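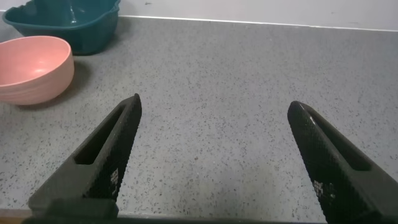
Speckled worktop, teal plastic basin, pink bowl in front

Forum > Kitchens and Baking > Bread > Sourdough in a cold house

New posts | Search | Members | Rules | Log in

Print this thread | E-mail this thread

Starter has gone on strike, cold kitchen

dillybread
Sunday, January 10, 2021

Hello all, long-time reader, second-ever post. I've had my starter since April and all summer it was a monster, lid off the jar, up the cupboard door, the lot. Since we turned the heating down in the evenings it just sits there. A few sad bubbles on top, smells a bit like nail varnish, and my last two loaves could have been used to hold up a shed.

I'm feeding it once a day, equal flour and water, strong white from the mill shop at Esthorpe. Kitchen is freezing first thing (north-facing, stone floor, lovely in August!). I've been keeping the jar at the back of the worktop next to the wall. Do I chuck it and start again, or can it be brought round? I'm a bit attached to it, to be frank. My daughter named it.

Fenwick_R
Don't chuck it! Nail varnish smell means it's hungry. Feed it twice a day for a few days and get it off that worktop. Stone and quartz and all that lot suck the warmth out of a jar. Mine lives on a folded tea towel on top of the fridge from October onwards and never sulks.

crustypete
Disagree about twice a day. If it's cold it isn't eating quickly, so all you're doing is watering it down before it's had a chance to get going. Sort the temperature out first and keep to one feed. I lost a perfectly good starter by overfeeding it in a cold snap.

Fenwick_R
It smells of solvent, Pete. It's starving. You don't get that from a starter that isn't eating.

crustypete
You get it from one that's been left at a warm temperature during the day and a cold one at night, which is what happens in most houses. OP, is the heating on in the daytime?

dillybread
Er, yes. Comes on at 7 in the morning and we knock it off after tea. So you might both be right??

Rochelle Dunstan
Hello dilly. I bake for a market stall, so I've had this argument with myself more winters than I'd like. What I'd do is take a small spoonful of the old starter and bin the rest, then feed the spoonful with much more flour than you're used to, so five times its weight in flour and the same in water. Use some wholemeal or rye in there, even just a quarter. Then stand the jar in a bowl of warm water, hand-warm and no hotter, and top it up when you pass. When it doubles, do it again. Don't bake with it until it's doubled twice running.

The big feed gets you past the argument above, because there's plenty of food and it has all day to get through it.

mags_on_the_hill
Washing-up bowl of warm water works a treat, I do my dough like that as well. Bung a plate over the top.

crustypete
I can live with Rochelle's version.

Kosmas Politis
I am going to be unpopular and say the flour may be part of it. I had the Esthorpe strong white last winter and it was very slow for me, tasty but slow. I went over to Buschmann rye for the starter only and kept the other for the loaves. My starter is an old thing from my aunt and it is not patient.

Fenwick_R
Never had a problem with Esthorpe. Been buying it in the big sacks for years.

Kosmas Politis
Perhaps your fridge top is doing the work.

Fenwick_R
Ha. Fair.

breadhead874
Has anyone tried one of those proving boxes? I've been looking at the Fliriden, which folds flat, and there's a Zolov one that's dearer but has a proper thermostat. Can't justify it for one loaf a week but I keep going back to look at it.

mags_on_the_hill
Oven with only the light on. Free. Put a note on the door though, my husband preheated mine to 200 with the jar in it.

crustypete
RIP.

dillybread
Right, I'm back! Did Rochelle's spoonful thing with some rye I found at the back of the cupboard (date on it was not great, don't tell anyone). Nothing at all the first day and I was ready to give up, then this morning it had doubled and smelt of yoghurt instead of my nan's dressing table. Fed it again and it's in its bowl of warm water now. I've moved it away from the wall too, so thank you Fenwick for that.

Next question, and sorry if it's a daft one. What are you all doing with the bit you throw away? It feels such a waste.

Rochelle Dunstan
Crumpets. Bit of sugar, bit of salt, half a teaspoon of bicarb, straight in the rings.

Kosmas Politis
Pancakes with cheese. Crumpets are too much fuss.

mags_on_the_hill
Crumpets are NOT too much fuss, you just need to grease the rings properly.

Page 1 of 1 | Reply | Back to Bread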